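July 1, 2019

Picking a bookcase for a small room

We finally replaced the bookcase in the back room. The old one came from Besemstead and had sagged in the middle since May of last year. I had a tape measure and a budget, and I looked at two stores before I settled on a Skurard, 30 inches wide with 6 shelves.

Width matters more than height. A long shelf bends under hardcovers, and a narrow one mostly won't. Check the depth too – 10 inches is enough for nearly everything I own.
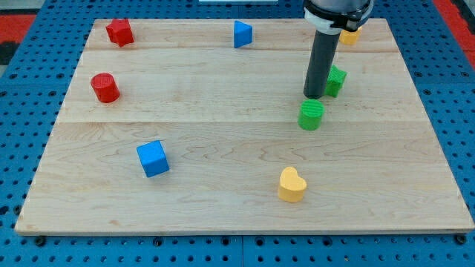
Color took me longer than size. I had planned on white, but the floor in there is already light and the room looked cold with the sample door against the wall. Pale maple, with a soft wavy grain and a few darker streaks like the board the toy blocks are on, is closer to what I went with. It goes fine with the Kusby chair.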